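Chapter 7
Showing the Robot: Teleoperation and Teaching by Hand

Learning goals

After working through this chapter you should be able to:
explain the difference between guiding an arm by hand and driving it remotely
break an everyday job into stages that can be demonstrated
decide which demonstrations to keep, which to label and which to throw out
set up a bench so that one demonstration can be compared with the next

7.1 A small job to start with

In Chapter 6 we wrote motion programs line by line. Every position was a set of joint values, and every change to the bench meant going back to the program. For a part that always arrives in the same place, that still works well. It works badly for soft, light or crumpled things, where the shape of the object changes as soon as the fingers close on it.

The job used throughout this chapter is putting a used carton in a bin. Most people could do it without looking. For a two-handed robot with jointed fingers it contains a reach, a grasp, a lift, a carry and a release, and each of those can fail in its own way. The carton may fold under the thumb. It may catch on the rim. The fingers may open too soon, or open properly and leave the carton stuck to one of them. 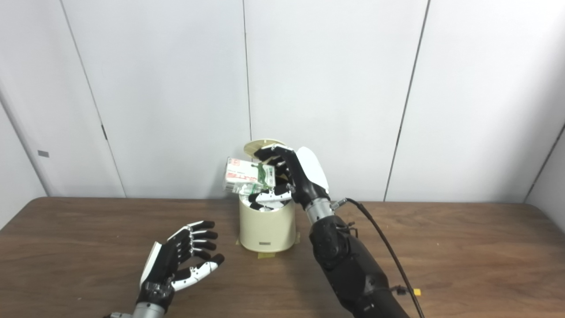
A person who has never programmed anything can still demonstrate the whole sequence. The operator wears a pair of gloves or holds a pair of controllers, watches the robot's own camera view, and does the job. The robot follows, and the software records joint positions, finger positions and video together. One pass through the job, from rest position to rest position, is called an episode.

7.2 Two ways of showing

Hand guiding, also called kinesthetic teaching, means taking hold of the arm and moving it. The operator feels the weight and the joint limits directly, so the paths tend to be smooth and within reach. The drawback is that the operator's own arms end up in the camera view. Guiding a hand with many finger joints is also awkward, as a person would need to place each finger separately.

Remote control, or teleoperation, keeps the operator out of the workspace. The camera records only what the robot will see later, when it works alone. The cost is in feel. Unless the system sends force back to the gloves, the operator judges grip by eye, and beginners nearly always squeeze too hard.

Celeste Henriques, who trains operators for the Weserero project, starts her new people on empty cartons for this reason. "You can see a bad grip on cardboard straight away," she says. "On a hard plastic bottle you can squeeze twice as much as you need and never find out."

7.3 Preparing the bench

The recordings are only useful if the things you meant to hold still have held still. Work through these steps before the first episode.

1. Clear the table of anything that is not part of the job. A stray pen or cup will turn up in the video, and a learning system may come to rely on it.

2. Fix down whatever should not move. Masking tape across the base of a bin is cheap, comes off cleanly and can be replaced between sessions. If you want the bin position to vary, move it on purpose and write the change down.

3. Choose a rest position for each hand. The hand that is not working should stay out of the path of the other one, with its fingers open.

4. Check the slack in the cables. Turn the wrist through its full range before recording and watch for a cable that pulls tight or drops into the path of the fingers.

5. Decide how the object will be presented. Write down whether the carton starts upright or on its side, and whether the bin lid starts open or shut. Opening a lid is a separate skill — record it as a separate task. 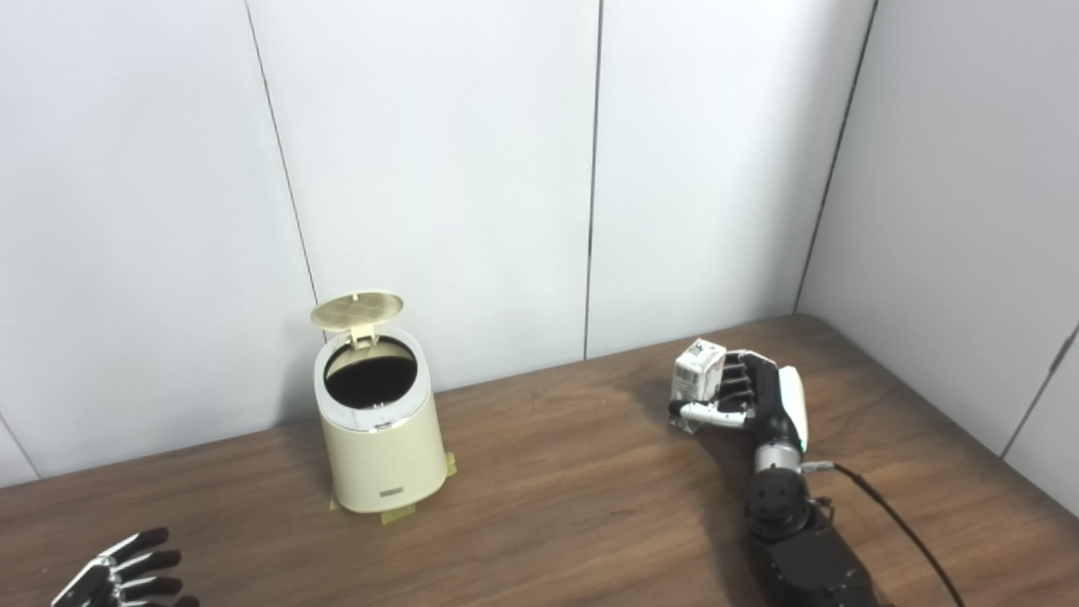 7.4 How many episodes?

There is no single answer, but working figures help. In the Brasska exercise set supplied with this book, the carton job has 526 episodes, each up to 30 seconds long. The full set, with all its tasks, has 1,953. Students usually get a first working result with far fewer, provided the starting positions are varied with some care.

Keep failed episodes in a folder of their own and label each with the stage where it went wrong. You will need them in Section 7.6, where we train a simple classifier to spot a slipping grasp.

Exercise 7.1

Work in groups of 3, with an operator, a recorder and a person on the stop button. Write out the stages of the carton job, then record ten episodes and mark the time at which each stage begins. Swap roles and repeat. Compare your stage times with those of the other operators in your group, and note which stage varies the most.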